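Chapter 6
Shelf Work: Evaluating a Restocking Service

Chapter 5 dealt with bin picking, where the items may lie in any position and only the grasp matters. Shelf work adds a second requirement. The item must end up upright, facing forward, and in line with its neighbors. This chapter takes one commercial offer, the Trodby shelf service from Skimex, and uses it to work through the questions a buyer should settle before signing a contract.

Trodby is sold as a monthly service. The supplier provides a two-armed machine, a set of soft grippers, and a library of handling routines. Each routine is built from head-level recordings of people doing the same task by hand. The basic plan covers 48 product types; the extended plan covers 218. A new product type is added within 24 hours of the supplier receiving usable recordings.

6.1 The task by hand

Small drink boxes are a good first case. They are light, they have flat sides, and several can be handled as one block if pressure is applied from both ends. A person does this without planning it. For a machine, the block grasp is a separate routine with its own force limits — too little and the middle box drops, too much and the outer boxes buckle.
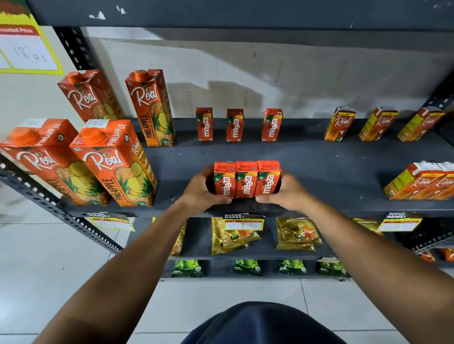
Figure 6.1 Two-handed block grasp on three small juice boxes, middle shelf.

Note the position of the thumbs in Figure 6.1, near the bottom front edges of the outer boxes. Skimex lists thumb position as one of the values taken from each recording. Note also the large cartons standing on the same shelf. Any routine that brings both arms in from the front must allow for such neighbors, and the clearance given in the product sheet applies to an otherwise clear shelf.

6.2 What the plan leaves out

The service terms exclude soft pouches, items lying on their sides, and price tags that hang in front of the stock. A buyer should compare these exclusions with the actual shelves in the store. Wilmer Ríos and Kumudini Paul, whose trial method is used in Section 6.4, recommend a survey of 60 shelf positions before any price is discussed.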